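Re: Budget for a second bench, and is two arms silly?
December 2019
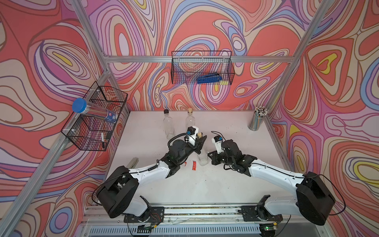 Do you need to buy both arms at once, or can you start with one and add the second later?

Start with one if the money is tight, but buy the rail, the power supply and the controller for two on day one. Those are the parts that hurt to replace, and an arm you can bolt on any month of the year.

Quoting the original post so it's all in one place:

> Hi list,
> We're a small workshop in Carkurholm doing short runs of bottled stuff, mostly
> gift sets. I have 4,000 dollars left in the equipment line for this year and
> a bit more promised for next. I keep going back and forth between one decent
> arm and two cheaper ones. The job is picking up small bottles, holding them,
> and dealing with labels and stoppers. Also, what do people spend on all the
> other things? Every quote I get covers the arm and stops there.
> Thanks for any pointers!

Oh, I love this question, and I wish I'd asked it before I placed my first order. Welcome to the list, by the way!

First, one arm or two. For bottle work I'm firmly in the two-arm camp. Corks are the reason. One gripper holds the glass and the other one is free to do something about the stopper, and you don't have to design a clamp for every bottle shape you'll ever sell. I priced fixtures for our seven bottle sizes from a machine shop in Patov, and the quote came within shouting distance of a second arm. The arm will still be useful when we change bottles. The fixtures would be in a drawer.

That said, two cheap arms are only a good deal if they're the same model. Please don't mix them! Same arm means same spare parts, same cables, same software settings, and you can swap a wrist from one side to the other on a bad day and keep going.

Now the "all the other things" part, which is where my first budget went completely off the road. Here is what I forgot:

- Frame and rail. Aluminum extrusion is cheap per foot and then the brackets get you. Add up every bracket and every bolt before you tell anybody a total. I used Flivard's cut list service and was happy with it, but sawing your own is fine if you have a good saw.

- Cameras. You want one on each wrist. Budget for decent connectors too, as the cable gets dragged along wherever the wrist goes. Coiled cable costs more than straight and I'd pay it again tomorrow.

- Grippers. Ask what the fingertips cost by themselves. Ours run 68 dollars a set and they're a wear item, so put 4 sets in the first year's numbers.

- Walls and backdrop. If you want to find out whether the cameras can cope with a busy background, a roll of loud wallpaper is the cheapest test equipment you will ever buy. Clear glass is hard enough to see on a plain table, so try the worst case early, while you can still send a camera back.

- Storage on the frame. Wire mesh baskets hung on the inside walls, a couple of dollars each. Markers, pencils and small tools live there. It sounds like nothing, but without them everything ends up on the tabletop, and then the arms have to work around it.

- Spare bottles. Buy empties in every size, with both kinds of closure if you use both. You'll be practicing on them for weeks.

- Your own time. I put down zero hours for setup. Ha! Put down a real number, then show it to someone who has done this and let them laugh at it.

On timing: if your year closes this month and the rest of the money comes later, I'd order the frame, rail and controller now and one arm if it fits. Then leave the second mounting plate in place and waiting. We did ours in two orders, with the second one in August, and it went in over an afternoon. The only thing I'd change is that I'd have asked the supplier to hold the price in writing -- it had gone up by then, and of course I had nothing to wave at them.

One more thing to ask before you sign. Vlček, who we bought from, will quote a service visit up front if you ask, and leave it off if you don't. I think most suppliers are like that. Get the line item even if you cross it out later.

If you post your bottle sizes and weights I'm happy to go through your gripper options with you. I also have the spreadsheet from our second order, with all the boring brackets in it, and can send it off-list. It's ugly but the totals add up -- I checked them after the first one didn't.

Very excited to hear what you end up with!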